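From: Kamran Ghasemi
To: griditside-practice list
Subject: Re: draft bench rules, v3

> Kamran, can you send comments on the bin task bit before February?
> We at Prurkstead still can't agree on what "floor clear" means, or
> whether one arm may idle open while the other works.
> Also is rule 12 meant for both arms or just the lead one?

Quick ones, on my way out. Numbering as in the draft.

Rule 3, floor state. Write down what is on the carpet at the start. Scraps count as floor state, I don't mind them being there but they go in the log. Same for spare bags heaped at the side.
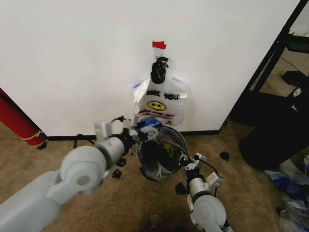 Rule 7, fixings. Hook and tape get checked by hand before every run. Cavus wanted a pull test as well, I'd leave that out, too slow.
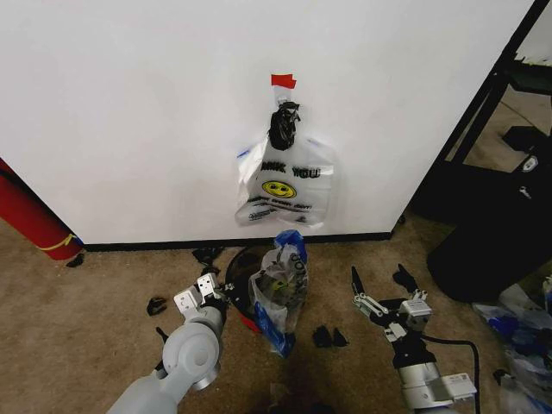
The idle arm question is the one I care about. Tesfamariam says fingers closed whenever an arm has no job, and after 341 runs on our cell I dont agree. Open and empty is fine, like the right-hand gripper with the bin over by the left one, so long as it holds still and the cable has slack. What I would ban is parking an arm over the spare bags. Put that in please, and drop the bit about closing force, it belongs in the other document anyway and

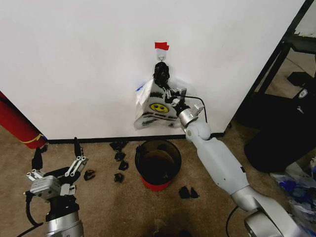
half the list will only argue over the units again. Ticket 3326 has the old thread if anyone wants it. Rule 12 is both arms, yes.

Rule 14, bag on the floor. Driver stops, says so out loud, then carries on. No reaching in by hand untill both arms are held.

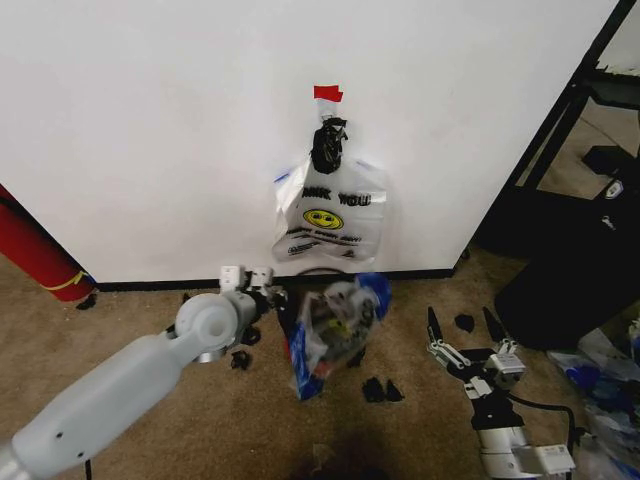 Rule 15, sign off. Initials and time, e.g. 4.40pm. Not "done".

Rest is ok by me. Will look at the anex tonight.

Kamran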